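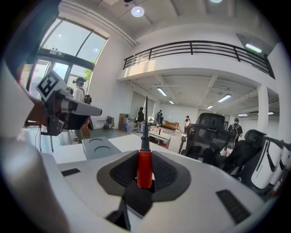 Vol. 12, No. 3, p. 41

Equipment Review: The Allau Hand-Held Demonstration Gripper
Reviewed by Yesenia Marulanda and Azlan Hidayat
2018-05-10

The Allau is a hand-held gripper for recording manipulation tasks. An operator performs the task directly, and the recording is later used to train a robot arm fitted with matching jaws. The laboratory acquired two units as an alternative to its Adov remote-control station, which has served the assembly group for several years.

The fin-shaped pads are the strongest part of the design. They bend around a handle and hold it without much effort from the operator, and a screwdriver can be kept upright between them, shaft pointing away from the hand. Flat parts are less satisfactory. Washers and thin plates slipped repeatedly during our trials, and the manual offers no guidance on the matter.

Our trial set comprised 509 demonstrations of tool pickup, handover and placement in a tray. Operators new to the device reached an acceptable standard within one morning. The same staff had required most of a week on the Adov station, where the absence of any feel for contact led to dropped tools and cautious, slow movements. The remote station remains preferable for work near heat or moving machinery, and we do not propose to retire it.

Two reservations should be recorded. The body is bulky — operators with smaller hands reported fatigue after long sessions — and the wrist can easily be turned to angles that the robot arm cannot reproduce. Some 200 recordings were set aside for this reason before Nidia Giraldo of the training group prepared a short guide to permitted postures. Purchasers should expect to write their own.

The supplied software exports recordings reliably but labels them poorly. Files must be renamed by hand, and a correction promised for August has not been described in any detail.

The device is recommended for bench tasks involving tools with a substantial handle. Laboratories handling small or flat components should request a loan unit before placing an order.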